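Sorting Snacks and School Books Into a Box

Spread everything out on the bed before you pack. A plain blanket is best, but a floral one works if you keep the packets apart.

1. Take the lid off the box and lay it open side up. Use it as a tray.
2. Put the flat things in first. A workbook can go in at an angle if it won't lie straight.
3. Sort the snacks by wrapper. Long foil ones go down the side, small packets in the corners.
4. Keep baked items in clear film until last. They crush easily.
5. Shake out crumbs, then move it all to the box.

My box is the Protalby size 2, and it takes one book and a week of snacks. Lemlem Wubshet uses the size 3 for two kids.

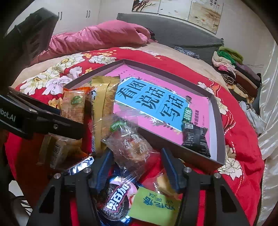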